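The Cup Incident, Such As It Was

I promised myself I'd write up the next failure while it was still annoying, before it mellowed into a funny story. So it's October, past my bedtime, and I'm annoyed.

Background for anyone who skipped the last few posts. The task is taking one paper cup off a tall nested stack. Toddlers do this, usually to a whole sleeve of cups and all over the kitchen floor. We collect the demonstrations by hand with a pair of grippers, then a policy we named Jasura tries to do the same thing with an arm. Jasura had been doing fine. Jasura had been doing so fine that I told people at Draltuvell we'd be done early, and you can guess how the next bit goes.

What it started doing was closing on the rim, pulling, feeling a cup come free, and carrying on as if it had one cup. It had two. Sometimes it had 5. The extra ones rode along inside the first, and then at the release point the arm let go of the outside cup, opened wider to back away, caught the inner ones on a finger and dragged the lot across the table. On the bad run it swept into the stack on the return and leaned on it. The arm didn't trip its force limit, paper cups being what they are. It kept pressing until I hit the stop.

No one was hurt. I do want to put down, for the record, that my hand was closer to that table than our own rules say it should have been. I was reaching in to rescue a cup. A cup costs less than the thought I spent on it.

I went through over 70 of the logged runs looking for the cause. My first suspect was the gripper calibration, naturally, as I had done it myself. Calibration was fine. My second suspect was the new box of cups from Fluswood, which I decided were stickier than the old ones, on no evidence at all. I tried the old ones. Same thing.

The trouble was us. In the demonstrations, whenever two cups came off together, the person holding the grippers gave a little wiggle and split them, and then in cleanup we trimmed the wiggle out because it made the clips long and untidy. So the policy had learned to pull a clump of cups off a stack and had never once been shown what to do about the clump. I wrote the trimming script. It has a very proud comment at the top.

So this week has been redoing it properly: separate a cup, wiggle and all, no trimming, and then do it again until your wrists file a complaint.
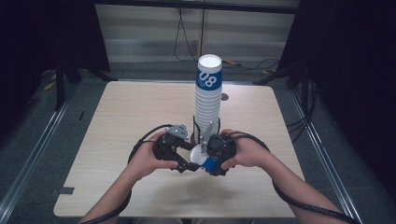

A reader called Na wrote in after my last post to say that the missing wiggle would be bad enough, but the stop button is the part I should lose sleep over, and why was a force limit the only thing between the arm and whatever it was leaning on? Na would like a check on how long the arm has been pushing without getting anywhere, and would like it before any more demonstrations.

Fair. I had that on the list at number 7, under "rename folders." It's now at number 1, and the folders can stay badly named.

The timeout went in this afternoon. First version stopped the arm every time it paused to think, so it spent a good hour doing nothing in complete safety. Second version is better. It still fires on slow approaches, and I'm leaving it twitchy until I trust it.

The rest of the week is cups. If anyone has a wrist brace they like, the comments are open.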